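About Grillasen

We teach robots by showing them. Thats the short version. A person takes the arm, by hand or by remote, does the job, and the arm's every move gets recorded. Do it enough times and there's something a robot can learn from.

Grillasen is a small shop. Started in the back half of a building on Kaczmarczyk Street, still there, now in the front half too. Customers are mostly packers, kitting outfits, parts suppliers, a few school labs. People with a job that changes too often for regular programming. New box every month, new insert, part comes in at a different angle. You know the kind.

What we do, day to day

Demonstrations, mainly. You send us the job, or describe it, or mail us a carton of the real parts (best option). We set it up on a table, work out how a person would do it with a gripper instead of fingers, then do it. Over and over. 200 demonstrations is our usual starting set for a single pick and place. Some jobs need 900. If yours looks like a 900 job we say so before you pay for anything.

Two ways of showing:

By hand. Operator holds the arm near the wrist and leads it through. Good for slow work, tight fits, anything where you want to feel the contact.

By remote. Operator sits off to the side with a controller and drives. Better when hands near the part would get in the way, or when you want the wrist camera view clean with no fingers in it. Most of our work has gone this way since last July.

Blocks and boxes are where every new operator starts, and where most new jobs start too. Small wooden block, open box, get it from one place to another. Sounds like nothing. Try it from a wrist view with a gripper you've never driven.

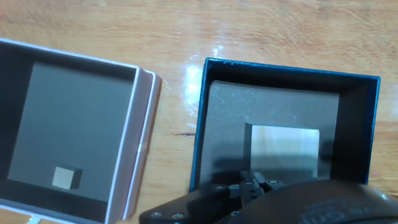

Why not just program the positions and be done, one customer wanted to know on our first call, when the boxes don't go anywhere? Fair. If your boxes really never move, program it, it's cheaper, and we'll tell you that. But boxes get bumped. A person refilling the table puts one down a little crooked. With shown data we move things on purpose between runs, small shifts and turns, so the robot has seen crooked before it meets crooked on your floor.

How a job runs

First a call. 30 minutes, sometimes less. We want to know what the part is, what it goes in, how fast, and what counts as done. That last one takes the longest. "In the box" can mean in the box any way up, or flat, or square in the cutout with the label showing. Decide early.

Then a trial set, small, maybe a day of driving. You get the recordings, look at them, complain. Please complain at this stage!

Then the full set. Same operator for a whole block of runs if we can manage it, so the style of movement stays steady. Then a different operator, so it isn't too steady. Every run gets watched back. Bad ones get tagged, not deleted. A fumbled grasp with a good recovery is worth keeping and some customers ask for those specially.

Then delivery. Wrist view, table view, joint positions, gripper state, all on one clock. Our own software for lining it all up is called Watasix. It isn't for sale, people ask.

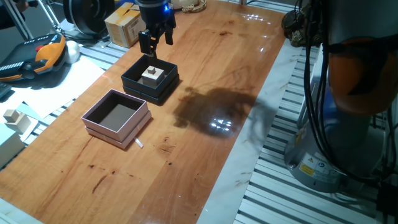 Brovar, on remote work: you stop fighting it once you quit looking at the arm and start looking at where the part is going. First week I drove like I was parking a truck. Now I come in high, stop, check, then straight down. And slow doesn't mean hesitant. If you dither over the box the robot learns to dither over the box.

That goes in the operator handbook more or less word for word. Other things in the handbook:

Approach from above unless the job says otherwise.
Close the gripper once. No nibbling.
Let go low. Dropping a block from height is a diferent task.
Release, then lift, then move away. Three moves. Don't blend them.
If a run goes bad, finish it or end it cleanly. No wandering.
Take a break every 4 runs on fine work. Yes really.

Training for your own people

We also teach this. Some customers would rather do their own demonstrations and we think thats usually right in the long run. You know your parts. Two-day course, our table or yours. Day one is boxes and blocks, day two is your own job. By the end most people can record a clean set without help. Up to 4 people at a time, more than that and everybody's just watching.

What to bring: the real parts, the real packaging, flat shoes. What not to bring: a deadline the next morning. 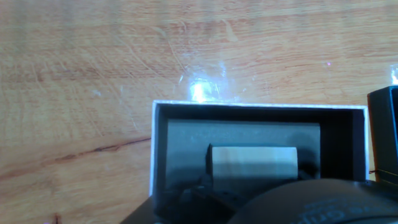
Block and box task, wrist view.

What we don't do

Welding, painting, anything with food. Full line installs, we'll hand you off to somebody for that. We don't promise a success rate before the trial set either, depends too much on the part. Shiny stuff is hard. Clear bags are harder. Quote for those takes longer, sorry.

Prices

Trial set is a flat $300, comes off the bill if you go ahead. Full sets are quoted per job. Course price depends on travel. School labs pay less, just ask when you write.

Getting in touch

Email is best. Phone gets picked up when no one is driving, so leave a message and say what the part is. Visits welcome, call first, the door on the Kaczmarczyk Street side sticks so push hard.

Page last updated 4/22/23

Contact | © Grillasen | Back to top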